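Progress report to the funder, September 26, 2020
Gemix project, simulation work on the Volline two-arm robot
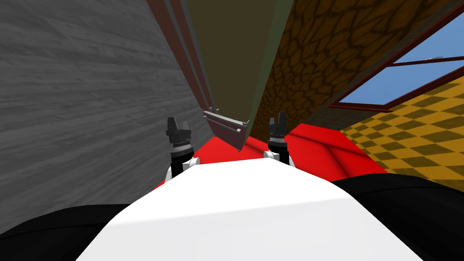 Catow asked by message last week whether the gripper fault is a real hardware risk, or only an error in our simulator, and whether the February milestone is still safe.

Our answer is that we do not know yet for the hardware. In simulation the fault is clear. In 8 of 560 runs the left gripper did not receive the stop command and continued to close after the arm had stopped. The right gripper never did this. Both use the same control code, so we first suspected the model of the left wrist. We replaced it and the fault stayed.

We now think that the message queue is the cause. When both arms send their status in the same cycle, one command can be lost - the log of run 1210 from the earlier series shows this well.

Until the fault is closed, Nel has agreed that the physical robot stays off. This costs us 2 weeks. The grasping tests in the simulated rooms continue with slower arm speed. We ask to move the February milestone by the same time. The budget does not change.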